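Home Explore Threads Saved Log in

OK I have been threatening to do a thread about novelty print cotton for months and tonight is the night. Get a drink. I have a lot of feelings about very small ducks.

By novelty print I mean fabric with a thing on it. Ducks, teapots, cowboys, cherries, sailboats, tiny people ice skating. Quilters call them conversationals, which I love, like the fabric is trying to start something with you at a party.
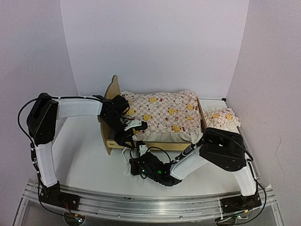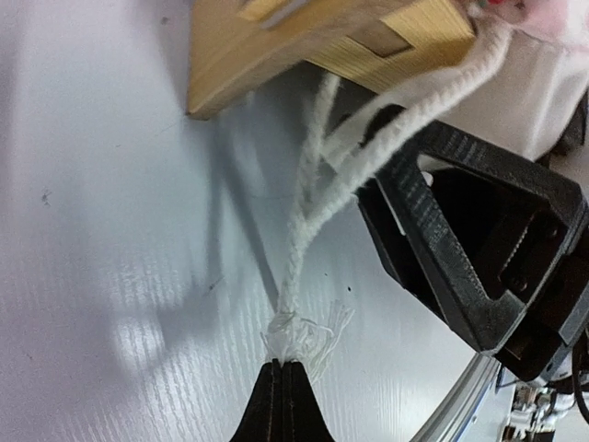 My way in was the scrap bin at Kushwaha Fabrics in Sidberg. You fill a paper bag and pay one price for the bag. I went for a zipper and came home with two bags and no zipper.

The first thing I pulled out was a strip of brown cotton with little camping trailers on it, and every trailer had curtains. CURTAINS. Somebody sat at a desk and drew curtains on a trailer the size of a fingernail, knowing most of them would end up folded into a seam.

So let's talk about scale! It's the thing I got wrong the longest. A print that looks adorable on the bolt can be a disaster once you cut it. If the rooster is bigger than your patch, you get a patch of rooster neck.

I once made a whole table runner of rooster necks. It is still in use. Guests are polite.

The trick I use now is a piece of cardboard with a window cut in it the size of my finished patch. Slide it around on the fabric before you cut anything. If you keep seeing a whole something in the window, great. If you keep seeing half a something, put it back and go find a smaller something.

For doll quilts and crib stuff you want the really tiny prints, and those are harder to find than they used to be. A lot of the new ones are drawn for curtains and tote bags, so everything is huge. Beautiful! But huge. I have a lemon print where one lemon is the size of a lemon.

Second thing: direction. Some prints are tossed, meaning the motifs go every which way and you can cut however you like. Some are one way, meaning there's an up. Lay a one way print sideways and all your sailboats are sinking.

Half the fun of old conversationals is that the designers cheated. Look at a good one and the motifs flip back and forth, one up, one down, so you can turn the cloth around and save fabric. That's called two way and it is so clever, and you stop seeing it as soon as you know what it is, and then you see it everywhere.

The background does more work than people give it credit for. A check or a dot behind the motifs keeps your eye moving and hides a wobbly seam (ask me how I know). Plain white behind the motifs hides nothing. Plain white tells on you.

Let me tell you about the Skonditz book! It's an old sample book from a mill, found under a table at the Sidberg flea market, and it has 200 swatches glued in, each one with pinked edges and a color number written in pencil. I carried it home inside my coat because it was raining.

The same print shows up over and over in different colors. There's a page of umbrellas in four colorways, and the green one is so ugly and so good. Like pea soup with umbrellas in it. I think about it constantly.

You can also see where they gave up. One print of a cat on a fence gets a single swatch, in orange, with a pencil line right through the number. Justice for the fence cat.

People ask how to tell if a scrap is old. I'm no expert, but I look at the width if there's selvage on both sides, I look at how crisp the lines are, and I smell it. Yes, smell it. Attic is a smell.

Before you sew old with new, wash a corner of the old one by itself in a white bowl. Reds are the ones to watch. I had a red-and-white gingham turn a whole bowl of water the color of fruit punch and I was SO glad it was only a bowl.

Storage! I fold mine around comic book boards and file them standing up in a dresser drawer. Sorted by subject, because I'm never going to remember that the penguins are on blue, but I will always remember that I own penguins.

Current subjects in the drawer: birds, food, weather, transportation, and a section labeled "why" for things like the dancing radishes.

If you want to get rid of some and get different ones, the Fladar Swap opens again in August. You mail in 100 squares, all one print, and you get back 100 squares, all different. The envelope that comes back is the best mail of the year. I lay every square out on the floor and nobody in my house is allowed to walk through the hallway until bedtime.

Rules for the swap: cotton only, no fusible on the back, prewash if it's dark, and cut on the grain. Please cut on the grain. I will love you forever.

What I'm after this year, if anybody has some in a drawer: mushrooms (not the giant ones), telephones, anything with a picnic, and the trailer print in any color besides brown.

Also I still need that zipper. Nine-inch, navy. Kushwaha closes at six and I always remember at ten past.

Show me your weirdest one in the replies. Radishes are the one to beat.

Contact | Copyright | Back to top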